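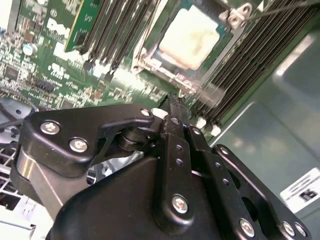

October, 7 a.m.
Remigiusz Kubiak

Back on the Mellen block of Medicare Supplement policies. I got in early because the lapse numbers were bugging me all night (yes, really) and I wanted a quiet hour with them before the phones start.

So, the mismatch. Our lapse study says one thing for duration 2 and the Malinowski file says something quite different, and I'd been blaming the formula. It's the grace period! They count a policy as lapsed after 90 days without premium and we count it the day the premium is missed, so a bunch of people who paid late show up as lapsed and then reinstated on our side. I pulled 500 policies and went through the odd ones by hand, and every one was a late payer. Coffee well earned.

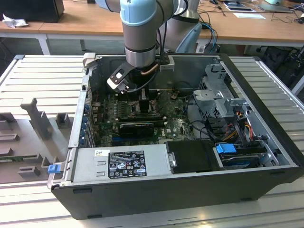 Reserves rerun

Switched our side over to their definition and ran the whole block again in Mimimia. Took forever, so I answered mail in between. Active life reserve moved up a little, claim reserve didn't budge, and that's what I'd hope to see. Plan G still looks heavy at the older ages. I want to check whether the area factors got applied twice there, I have a bad feeling about the 6 rural ZIP groups.

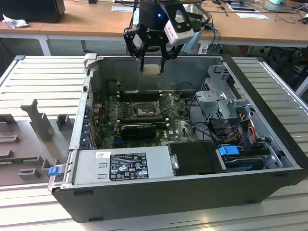

TO DO / OPEN

Ask Bromumano for the claim runoff with paid dates, the one they sent only has incurred. Write the grace period thing into the assumptions memo while I still remember it. If anybody opens my workbook, the tab called "lapse_old2" is the good one, sorry, I'll rename it tomorrow.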